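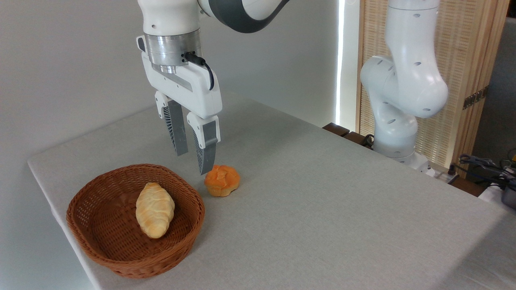

Mon 14 March

Feet up, shoes off, and I'm writing this with a bag of frozen peas on my left ankle. The fundraiser for the Drukdale clinic was Saturday night and I'm only now human enough to put any of it down.

First thing, the dress. I'd had the green one picked out since January and then on Saturday afternoon the zipper went, so I wore the black one I wear to everything, including Aunt Bea's funeral. Jolene said it looked great. Jolene would have said that if I'd come in a bath towel, bless her.

We got to the Zamora a bit after six and the line for the coat check was already out to the sidewalk. They'd sold 725 tickets! Last year it was held in the school gym and we had folding chairs. This time there was a carpet (blue, slightly sticky) and a guy with a proper camera, and Rochelle Doolan was hosting in a silver pantsuit that I've been thinking about ever since. She's so quick up there. Someone's phone went off during the moment of silence and she just waited, looked over, and said "Take it, it might be a donor."

Dinner was chicken. It was fine. The rolls were better than the chicken and I had three.

Anel Molefe gave the main speech, and I'm still chewing on it. She's been living with HIV for a long time and she talked about how her first doctor wouldn't shake her hand. Then she talked about the evening hours at the clinic, and how she used to lose a half day's pay every time she needed bloodwork. I've been stuffing envelopes for these people for two years and I never once thought about the pay part. I cried a little, and so did the big man next to me, who passed me his napkin after he'd used it.

What bugged me was the program. Marietjie Venter ran the testing van pretty much alone all through the bad winter, and her name wasn't anywhere in it. Four pages of sponsors, and no Marietjie. She wasn't there either. I texted her from the ladies' room and she wrote back that she was home with soup and didn't own heels. I don't know if she was asked. I mean to find out.

The auction dragged – 60 lots is too many, whoever's in charge next year. I bid 30 dollars on a lamp and lost it to Anahera Goodwin, who doesn't even like lamps. A weekend at a cabin in Uvedau went for 992, and the whole room clapped like it was a ball game.

Then there was dancing, and that's where the ankle comes in. Jolene wanted one more song. I'll call Marietjie tomorrow after work and take her some of the leftover cake.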